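Rendbridge Staff News
September

From the floor: what the handheld work means for our teams

By Rania Issa

Since the spring, people in the Irnport building have been asking what goes on in the demonstration room on the ground floor, and whether it has anything to do with their jobs. It does, for some of us more than others. I spent two mornings there and talked with the people who do the work and with the people whose work may change because of it.

The short version is this. Rendbridge furnishes and resets short-stay apartments. Much of that job is putting small things back where they belong: books on a side table, tissues out of a drawer, a picture frame stood up straight. Next year the company wants robot arms to take over part of the reset work in the staging area, where furniture is checked before it goes out. To learn the job, the arms need many recordings of people doing it, and those recordings are being made by our own employees.

Thảo Triệu was a room resetter for four years before she moved to the demonstration team. She now works a shift with a gripper in each hand. They open and close with her fingers, and the marker cubes on them let the software follow where each one goes. She picks something up, puts it where the task sheet says, and starts over.

"The first week I kept wanting to put them down and use my hands," she said. "You have to learn to be slow and clean. If I fumble, I mark it and do it again. In an apartment I would never have thought about how I pick up a tissue."

The tasks are plain ones. Clear a compartment. Move an item from the desk surface to a shelf. Put a book back. The furniture is the same sort we send to customers, set up against the walls so that a person can stand in front of it and work looking down. 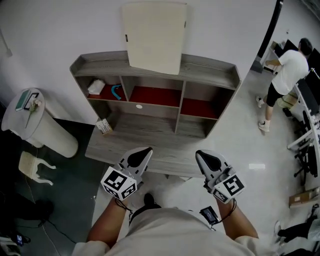
Jianguo Jiang leads the demonstration team and writes the task sheets. He used to schedule reset crews, and he says that background matters more than he expected. The first set of sheets came from Clatar, the contractor that supplies the software, and they asked for things no resetter would do, such as lifting every object straight up before moving it sideways. He rewrote them with Thảo and two others from the crews. There are 31 sheets in use now, and the team changes them when something in the field changes.

"A crew member knows that you do the back of a shelf first," he said. "That was not written down anywhere. Now it is."

Several people told me they liked that part. The habits of a good resetter have been passed along by word of mouth for years, and new hires picked them up or didn't. Jingyi Du, who handles training for the crews, has started using the same sheets in her first-day sessions. She has dropped a few that only make sense for a machine.

The harder questions are about jobs. The plan presented to staff in the lunchroom covers the staging area only. Apartment visits stay with the crews, partly because the arms are fixed in place and partly because every building is different. Staging is where people with sore backs or new babies have often asked to be placed, though, and that came up in nearly every talk I had. If arms do the light work there, where do those people go?

Zixuan Zheng works in staging and has raised this with management more than once. He is not against the project. He would like to stop bending over low cabinets all afternoon, and he said so. But he wants the light-duty places protected in writing.

"They tell us nobody will lose hours, and I believe the person who told me," he said. "I would still like it on paper before the arms are bolted down."

Management's answer so far is that light-duty requests can be met on the demonstration team and, later, in checking the arms' work and fixing their mistakes. The pay grade for that checking job has not been set. A draft is due before the first arms are installed, and staff will have a chance to comment on it.

There is also the matter of strain. Holding grippers is lighter than moving furniture, but it is the same motion many times over, and wrists get tired. The team first worked in long blocks. After complaints, the blocks were shortened, and people now trade off between recording, resetting the furniture and reviewing at the computers. Thảo said the trading off helped her more than the shorter blocks did. She would like a second size of gripper for people with small hands — that request has gone to Clatar and we have not heard back.

Recordings are used for training the arms and are not used to rate employees. Jianguo asked me to put that in, as it is the question he gets most. Anyone on the team can ask to have a recording deleted, and so far the requests have been handled by the end of the shift.

If you want to try a shift on the demonstration team, speak to your crew lead first and then to Jianguo. You don't need any computer background. Comments on the checking job and on light-duty placement can go to Jingyi, who is collecting them for the next staff meeting.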